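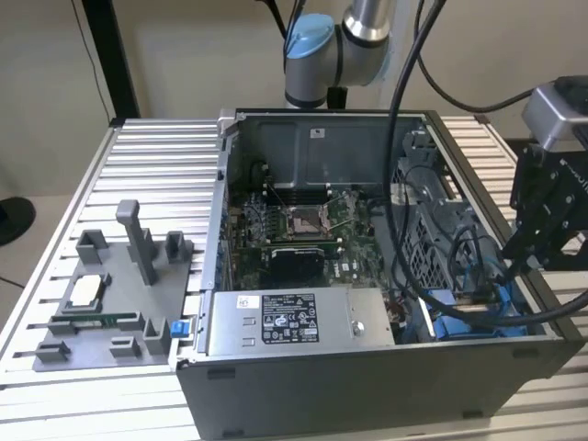
Figure 3.1 A desktop computer case lying on its side with the side panel off.

Chapter 3
Where Your Files Live

Think of the last thing you saved. Maybe it was a photo, a half-finished essay, or a song you recorded in your bedroom on a Saturday. You clicked a button, a small bar filled up, and you went off to have lunch. Somewhere inside the computer, that song became a very long string of ones and zeros, and those ones and zeros had to be put somewhere they would stay put after the power went off. Storage is the part of computing that remembers, and I think it's one of the best stories in this whole book!

In Chapter 2 we met memory, the fast workspace a computer uses while it is switched on. Memory is like the top of your desk. Storage is more like the filing cabinet - slower to reach, much roomier, and still full when you come back the next morning.
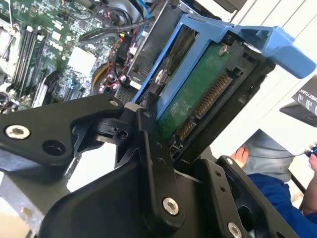
A traditional hard drive keeps its data on spinning disks called platters. Each platter has a thin magnetic coating, and a tiny head floats just over the surface, reading and writing as the disk turns underneath it. The gap between the two is thinner than a human hair by a huge margin. A solid-state drive has no platters at all. It traps electric charge in tiny cells, so there is nothing to spin up and nothing to wait for.

Magdolna Jakab learned the difference the hard way when she ran the records office in Griltham. The town kept 14 years of building permits on one old hard drive, with no second copy. When the drive began to click, she and a technician named Ferhat Sarıgül spent 20 hours getting the files off it, folder by folder, starting with the ones people asked for most. We'll come back to their work in Section 3.3, where you'll plan a backup for an office of your own. 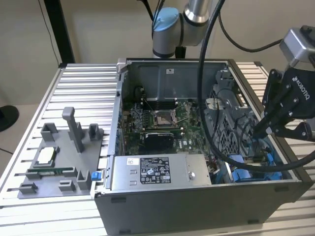 Before we get there, we need a way to measure what we're storing. The smallest piece is the bit, a single one or zero. Eight bits make a byte, enough to hold one plain letter of the alphabet. From there the numbers climb quickly (and the names get fun): kilobytes, megabytes, gigabytes, terabytes.

Before You Read

Pick a file you would hate to lose. Write down where it is kept now, and whether there is a copy anywhere else. Hold on to your answer, as you'll need it for the activity at the end of Section 3.1.

Key terms: bit, byte, platter, solid-state drive, backup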